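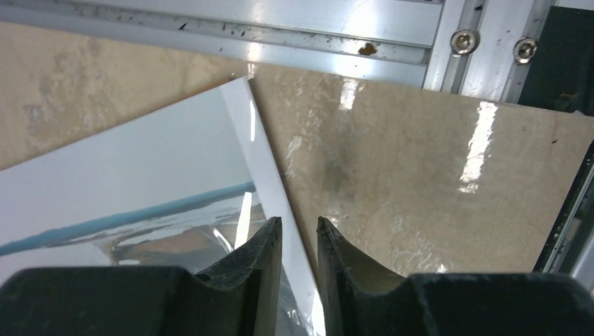

Gripper fingers and part of the frame of a Plesia cell. Photo: Boketti, November 30, 2023

The Plesia cell is a bench-mounted robot cell for picking and placing flat goods such as tiles, printed sheets and film-wrapped packs. It is built by Sharifi at its works in Flurport. The cell consists of one arm, a two-finger gripper, a wrist camera and a work surface set inside a frame of grooved aluminium profile.

Frame

The profiles are joined with hex socket bolts. These are checked with a torque key after the first 84 hours of running, and again whenever the cell is moved. A loose corner shows up as a drift in the pick position, usually worst on the side furthest from the arm.

Fingers

The gripper has two black tapered fingers which close towards each other. The inner faces are slightly hollowed and pick up dust and fine scuffs in use. Light scuffing has no effect on grip. Sharifi advises wiping the fingers with a damp cloth at each shift change and replacing them as a pair. The early fingers were held by 2 screws and do not fit cells built after March, when the mount was changed.

Camera and lighting

Glossy goods and clear film throw bright reflections into the wrist camera, which can hide an edge. The usual remedy is to turn the lamp bar by 11 degrees and run the edge-finding routine again. Matt test sheets are supplied for setting up, but the final check is done with the goods to be handled.

Faults

Code 41 means that the fingers have closed without meeting anything. See also: End effector; Machine vision.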